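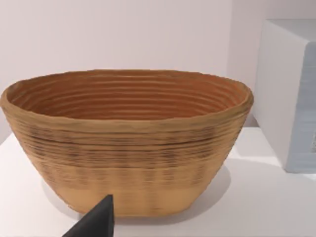 Wrist view, proofing basket, fingertip close to the base.

June
Posted by the author of Bench Offset
6 min read

Pikusura sells a simulated kitchen counter as a subscription. You get the scene files, a set of scanned household objects, a simulated arm with a parallel gripper, and a scoring script that runs the same tasks on your policy every time you push a new checkpoint. I paid for one seat for 30 days and used it to test a pick-and-place policy I had been running on a real arm in my garage. I bought the seat at list price and have no arrangement with the company.

Installation took most of an evening. The installer wants its own Python environment and will quietly pick up the wrong graphics driver if you have two. The fix is one line in the config file, documented in the release notes and missing from the manual. After that it ran without a crash for the rest of the trial, including an overnight batch of 831 episodes.

The object library is the reason to look at this product. The assets are scans, so they carry the texture of the original item along with its flaws. The proofing basket has coils all the way around, a slightly lumpy rim, and some smearing on the outer wall where strands run together. From a fixed overhead view you would not care. From the wrist it matters more, as the camera gets close enough for the blur to fill a large part of the image. My policy was trained on sharp real images, and its grasp confidence dropped on approach. I added a mild blur to the training set and most of the gap closed.

Collision geometry is a separate question from appearance, and Pikusura handles it less well. The default hull for the basket is convex. That means the opening is solid as far as the physics is concerned, and anything you drop in it sits on top of an invisible lid. There is a setting for decomposed hulls. It cost me a noticeable amount of speed, but I would leave it on for every container. Pinching a rim is not a meaningful test without it.

Camera placement is done in a plain text file, one block per camera. I ran a wrist camera and a raised view over the counter. Both render from the same state, so frames line up without any timestamp work on your end. I have spent whole weekends on timestamp work with real hardware, and I was glad to skip it.

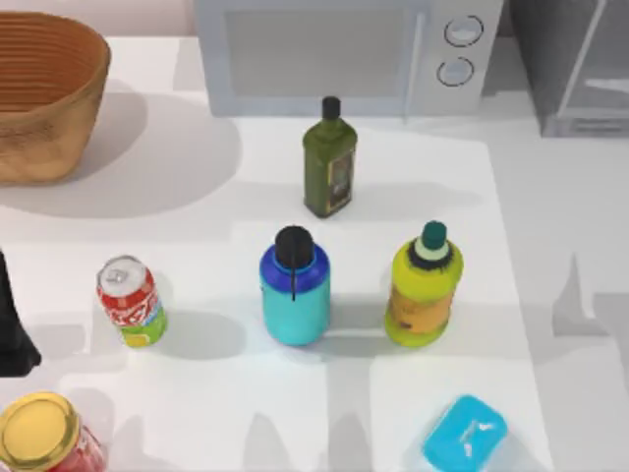
Clutter is set by a single density value plus a random seed. At the middle setting you get a reasonable spread, with enough space between items for a gripper to come down from above. At the top setting objects sometimes spawn touching, and the solver pushes them apart in the first few steps. I discarded the opening steps of each episode to get around it. Support told me a proper settling phase is planned — no month given.

Shadows deserve a mention. They are soft in the close views I used and can turn jagged and stepped on the white counter in the wide ones. The shadow resolution setting helps, up to a point. I left it at the default for scoring, since I wanted numbers I could compare with the published baselines. A segmentation model that has never seen a stepped shadow edge may try to call it an object. Mine did, on the widest bands between items.

For comparison I also ran the free tier of Fanusent for two evenings. Its physics is a little better on thin edges, and its objects look like they came out of a CAD package. If you only care about contact, start there. If your policy depends on pixels, the scans are worth paying for.

Scoring is simple. Each task has 3 stages (reach, grasp, place), and the script reports a rate for each along with the seed for every failure. Being able to replay a failed seed is the feature I used most. I found a frame offset error in my own wrist calibration that way. It had been costing me grasps on low, wide objects, and I had blamed the gripper pads.

What I would change:

The manual should include the driver fix.
Decomposed hulls should be on by default for anything with an opening.
The episode export writes one file per step, and my disk was not happy with it.

I have renewed for another 30 days. Next on the list is the drawer task, which uses a different arm mount and will probably need the calibration redone.

Recent posts
Kollár force sensor, second look
Rewiring the Kernden controller box
Gripper pads: silicone or urethane
Fanusent free tier, first notes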